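Ternley T3 arm and gripper bundle: three months in a shared workshop

I went into this one expecting to be annoyed, and I was, though less often than I'd planned. The bundle gets you a six-joint arm, a two-finger gripper, a mounting plate and a year of Dralum, the control software. We bolted ours to a table at the Endville workshop in June, and I've had the Wednesday night slot on it ever since.

The box says "running in an afternoon." It took us 13 hours over several evenings. The mounting plate holes didn't line up with the drawing, so we redrilled, and the manual covers the gripper wiring in a single paragraph that has plainly been translated twice. The cable is my main gripe. It hangs in loops off the wrist and you have to plan your moves with that in mind, which is a lot to ask of somebody who's paid this much already.

Our job for it is clearing a play kitchen: dishes, toy food, a ketchup bottle. It's a dull job and a fair test, as everything is a different shape and most of it is slippery.
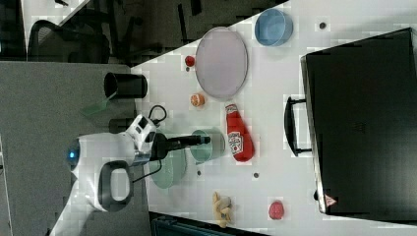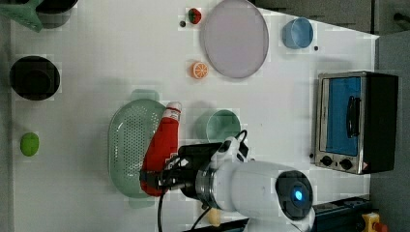 The red bottle, as handled by the T3:
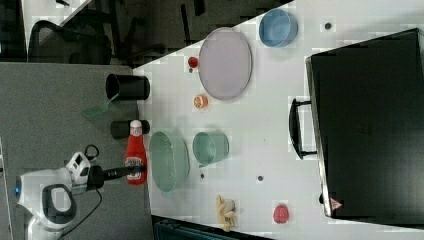
I ran 116 picks with the stock fingers and kept a tally. Bottles and cups went well. Plates were poor, because the fingers can't get under a low rim without scraping the tabletop, and the software's answer to that is to stop and flash up an error code that isn't in the manual. Small round toys were somewhere between the two, and got a lot better once I'd stuck thin rubber on the fingertips. I shouldn't have to do that on a new gripper.

Dralum is fine when it behaves. You drag the arm to a spot, save it, drag it to the next. Anything cleverer than that is behind the "Pro" tab, and the Pro tab costs extra after the first year. I couldn't find the renewal price anywhere on the site and support hasn't answered my second email. Make of that what you will.

Noise is low. Repeatability is decent, going by a pencil mark and a ruler, though I wouldn't swear to the figure in the brochure. The arm's colour shows every greasy thumbprint.

A few of the others swear by the Voß gripper, which fits the same flange with an adapter plate. I tried it for a night. It grips harder and the fingers are easier to swap, but it's another $300 on top and it did no better with plates.

Would I buy the T3 again? With the workshop's money, probably, if the cable gets sorted. With mine, I'd wait for a used one and budget for the rubber.

3 out of 5.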